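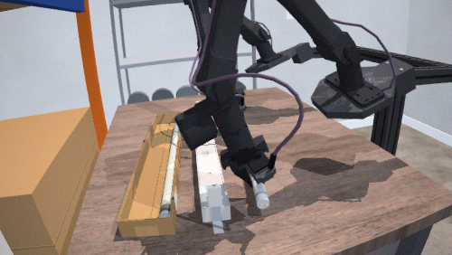 图1 木桌、敞口浅纸盒及白色长条壳体（渲染图）

Provthorpe选民登记册重复记录核查项目
第二期进展报告

提交对象：Zomimside选务资料基金
编制：项目组（Elif Naz Oral、Sinan Yüksel）
审阅：Kolbrún Kirkegaard
提交日期：2019-12-10

一、报告范围

本报告覆盖自八月基线冻结起至本期截止的全部工作，内容包括登记册数据的抽取与规范化、候选重复记录的生成、人工复核、登记地址核对、审计日志以及经费执行情况。第一期报告已说明的采购过程和人员安排不再重复，仅列出发生变动的部分。

项目不涉及投票设备、计票软件和选举结果的核对。期间收到数份询问，要求项目组就以往选举中邮寄选票的退回比例发表意见，均已转交登记处对外联络窗口，项目组未作答复。

本报告中“记录”指登记册中的一条选民登记条目，“候选对”指由匹配程序标记为可能属于同一人的两条记录，“结案”指候选对已有书面结论并由两名复核员签署。候选对结案并不等于登记册已作修改，登记册的修改由登记处依其自身程序执行，项目组没有写入权限。

二、主要情况

八月基线涉及全部24个选区。匹配程序在该基线上生成候选对2332组，截至本期末已结案1515组，尚有817组未结案。未结案部分集中在三类：等待邻近登记机关回函的；两名复核员意见不一致、需提交裁定的；纸质登记表尚未调取的。

按批准的工作计划，本期末应完成全部候选对的首轮复核。首轮复核已完成，第二轮复核落后于计划，原因见第五节。计划中的地址核对模块已上线，审计日志模块已完成开发，尚未通过验收。

经费总体在批准额度内，科目之间有一项调整申请，见第八节。

三、数据抽取与规范化

3.1 抽取

登记处每次以只读副本方式提供数据，副本在登记处机房内的隔离主机上处理，不经外部网络传输。八月副本为本期唯一的基线，其后登记册发生的新增、迁出和更正均不并入候选对的计算，仅在复核界面中以提示形式显示，供复核员参考。

副本的完整性以校验值确认。首次交付的副本缺少更正历史表，经登记处重新导出后补齐。两次导出的主表校验值一致，因此已完成的规范化步骤没有重做。

3.2 姓名字段

登记册中的姓名字段来自三个时期的录入系统，规则不同。最早一批记录将姓和名置于同一字段，以逗号或空格分隔，部分条目两者皆无。中期记录分列姓、名，但附加符号在一次系统迁移中丢失，字母ı和i、ş和s、ö和o之间不再可区分。近期记录保留了附加符号。

项目组对三类记录分别生成两种形式：一种保留原始字符，用于显示和最终比对；一种去除附加符号并统一大小写，只用于候选对的召回。两种形式不得互相覆盖。复核员看到的始终是原始字符。

双姓的处理在第一期报告中列为未决问题。现行做法为：将双姓视为有序的两个成分，任一成分相同且出生日期完全一致的，进入候选对；仅一个成分相同而出生日期仅年份一致的，不进入。该规则由Recep Toprak起草，登记处已书面确认。

3.3 出生日期

早期记录中存在以1月1日填充的出生日期。此类日期在登记册中无标志位，无法与真实的1月1日出生者区分。程序对出生日期为1月1日的记录一律降低日期字段的权重，并要求至少有另一强标识字段一致，方可生成候选对。

日与月颠倒的情形也有发现。对日、月数值均不大于十二的记录，程序另行比较一次颠倒后的日期，由此产生的候选对在界面中单独标注来源。

3.4 地址

地址规范化使用Tatlı地址库的本地副本。街道更名、门牌重编和楼宇拆分是主要的不一致来源。凡地址库不能唯一对应的地址，保留原文，状态记为“未解析”，不作推断性填补。第一期曾试行将未解析地址对应到最近门牌，抽查后停用，由该做法产生的中间结果已全部删除，不进入本期任何统计。

多户共用门牌的住宅，包括学生宿舍、护理机构和分租房屋，以“集体地址”标记。集体地址一致在匹配中不计分。

四、候选对生成

4.1 方法

匹配使用Braker程序，配置文件在版本库中管理，每次运行的配置、输入校验值和输出校验值一并存档。程序先以若干分组键缩小比较范围，再对组内记录逐字段计分，得分高于阈值者输出为候选对。

分组键在本期作了一次调整，增加了“去附加符号的名+出生年份”。增加该键之后，此前因姓氏变更而分在不同组的记录可以进入比较。调整前后的输出均已保存，差异清单可供基金方查阅。

4.2 阈值

阈值设定偏低，即宁可由人工排除较多的非重复记录。这一取向在项目申请书中已经写明，登记处在八月的协调会上再次确认。阈值的代价体现在人工复核工时上，复核工时也是本期超出估计最多的一项。

阈值以下的记录对不作保存。审阅人Kolbrún Kirkegaard建议保留紧邻阈值以下的一段，作为抽样检验漏检情况的依据。项目组接受该建议，将在下一次运行中实施，保留区间的宽度待定。

4.3 可重复性

候选对清单由Sinan Yüksel和Hatice Sönmez在两台主机上分别运行生成。首次对照时两份清单的内容相同而排列次序不同，系排序键未包含记录编号所致。补入记录编号后，两份输出逐字节一致。

五、人工复核

5.1 程序

每组候选对由两名复核员先后处理，第二名复核员在提交意见之前看不到第一名的结论。可选结论为四种：同一人、非同一人、资料不足、转外部查询。两人意见一致且结论为前两种之一的，即告结案。意见不一致的，由Hatice Sönmez裁定；裁定人本人参与过复核的，改由Recep Toprak裁定。

复核员须为每一结论选择至少一项依据，依据取自固定列表，例如签名样本一致、迁移记录可衔接、身份证明编号不同、双胞胎或同名亲属。自由文本栏为选填。

5.2 进度

首轮复核按期完成。第二轮复核的延误有两项直接原因。其一，纸质登记表的调取速度低于估计，部分早期表格存放在旧址库房，索引按登记站编排，与现行选区不对应，每次调取需先换算。其二，邻近登记机关的回函周期较长，部分函件因表格版本不符被退回，须重新签发。

函件表格已于本期内统一为对方接受的版本。旧址库房的换算表由Elif Naz Oral编制完成，覆盖全部旧登记站，目前已供复核员使用。

5.3 质量

结案的1515组中，“非同一人”占多数，主要为同名同出生年份者、同址双胞胎以及父子同名者。认定为“同一人”的，多数属于迁入时未注销原登记，其次为姓氏变更后重新登记。

需要说明的是，认定为同一人仅表明登记册中存在两条登记条目，与该选民是否曾经重复投票无关。项目组未取得投票记录，也未申请取得。任何引用本报告数字的文件，如将候选对数量表述为违规数量，均属误用。建议基金方在公开摘要中保留本段。

复核员之间的意见分歧集中于签名比对。纸质表上的签名与后续更新表上的签名可能相隔多年，样本差异较大。项目组自本期起规定，签名差异不得单独作为“非同一人”的依据，须与其他依据并列。此前仅以签名差异结案的，已全部重新打开并复核，重新结案的结果已计入上述数字。

5.4 复核员培训

培训材料更新至第2版，增加了双姓、集体地址和填充日期三部分，并替换了原先取自其他登记区的练习题。练习题使用合成记录，不含任何真实选民资料。全体复核员已完成更新后的培训，新版材料随附件三提交。

六、登记地址核对

地址核对模块用于发现登记地址与选区归属不一致的记录，该项工作独立于重复记录核查，使用同一基线。模块将解析后的地址坐标与选区边界图层叠加，输出归属不符清单。

清单中有相当部分来自边界图层自身的问题。选区边界在若干路段沿道路中线划定，而地址坐标取自楼宇入口，当楼宇跨越边界或入口开在另一条街时，叠加结果与法定归属不同。项目组将边界两侧一定距离内的记录另行列出，交登记处对照边界文件的文字描述判定，以文字描述为准。

登记处已对首批清单作出答复，其中指出边界图层中有一处河岸路段仍使用改道前的走向。图层已更正，模块已重新运行，更正前的清单作废并标注，不作删除。

未解析地址不参加归属核对。此类记录的处理方式由登记处决定，项目组仅提供清单。

七、审计日志与数据保护

7.1 审计日志

审计日志记录每次查看、意见提交、裁定和导出操作，采用只追加方式写入，逐条链接前一条的散列值。开发已完成。验收测试中发现两项问题：复核界面在会话超时后重新登录时，未对超时前打开的记录补记关闭事件；导出操作的日志未包含筛选条件。第一项已修复并复测通过，第二项正在修复。

在验收通过之前，导出操作由Sinan Yüksel一人执行，并另行填写纸质登记表。纸质登记表将与日志一并归档。

7.2 访问控制

复核员账户只能查看分派给本人的候选对。本期进行了一次权限清查，停用了已离开项目人员的账户。清查发现一个测试账户具有超出必要范围的读取权限，该账户自建立以来没有登录记录，已删除，情况已书面通报登记处的数据保护负责人。

7.3 保存期限

隔离主机上的基线副本在项目结束后由登记处销毁，项目组在场见证并签署记录。候选对结论、依据和日志移交登记处保存。项目组仅保留汇总统计、配置文件和程序代码。汇总统计中，任一单元格数值过小、可能指向个人的，在对外文件中合并至上一级。

7.4 选民告知

被认定存在两条登记条目的选民，由登记处发函告知，并附异议办法。函件文本由登记处拟定，项目组对其中有关匹配方法的一段提供了技术说明。函件未寄出之前，登记处不会对相关条目作任何变更，这一顺序已写入双方的工作备忘。

八、经费执行

人员费用的执行进度快于计划，由第二轮复核工时增加所致。软件许可费用按合同支付，本期无变动。差旅费用结余较多，原定的两次实地会议合并为一次。设备费用已执行完毕，隔离主机和备份介质均已入账，验收单见附件五。

项目组申请将差旅科目的结余调入人员科目，用于未结案候选对的复核。申请不增加总额，调整后各科目仍在资助协议规定的浮动范围内。调整表见附件四，请基金方在下次付款之前予以答复。如不获批准，第二轮复核将以现有人员继续进行，结案时间相应顺延。

九、风险与未决事项

（一）邻近登记机关回函。仍有函件未获回复。对超过约定期限仍无回复的，项目组拟以“资料不足”暂行归类，不作结案，移交时列入单独清单。登记处对此尚未表态。

（二）裁定人员。裁定目前集中于两人，假期期间存在中断的可能。拟增补一名替补裁定人，人选由登记处提名。

（三）Braker程序版本。供应方已发布新版本，改动涉及字符比较函数。项目期内不升级，沿用现行版本至全部候选对结案，以避免结果不可比较。新版本仅在合成数据上试运行。

（四）登记册的持续变动。八月基线之后，登记处照常受理迁入、迁出和更正，部分候选对在等待复核期间已因选民本人办理更正而自行消解。此类候选对按基线状态继续处理，结论中加注“基线后已更正”，以便登记处核对。

（五）早期纸质表的缺失。个别登记站的表格在旧址库房中未能找到，索引有条目而架上无卷。登记处档案室正在查找。涉及的候选对保持未结案状态。

十、下一期工作安排

第二轮复核继续进行，优先处理双方资料均在本登记区内的候选对，其次处理已收到回函者，等待外部查询的列于最后。分派次序由系统按状态自动生成，复核员不得自行选取。

审计日志第二项问题修复后，由Kolbrún Kirkegaard主持复验。复验通过后，导出权限恢复为双人授权，纸质登记表停用。

匹配程序将在同一基线上补充运行一次，用以保留阈值以下区间的样本。补充运行只用于漏检评估，由此发现的疑似重复记录不并入现有的2332组，另编清单移交登记处。抽样方案由Elif Naz Oral拟定，提交基金方技术顾问征询意见后执行。

地址核对模块完成其余选区边界文件的文字比对，输出终版清单。

移交文件的编写同步开始，内容包括字段规范化规则、分组键与权重说明、复核手册、旧登记站换算表以及合成练习数据。文件以登记处工作人员可独立重复全部步骤为标准，由未参与开发的登记处人员试行一遍，试行中遇到的问题逐条记录并修订。

附件目录

附件一 候选对状态汇总表（按选区）
附件二 匹配程序配置差异清单
附件三 复核员培训材料
附件四 经费科目调整表
附件五 设备验收单
附件六 审计日志验收测试记录

附件一、附件六含内部信息，仅供基金方审阅，不随公开摘要发布。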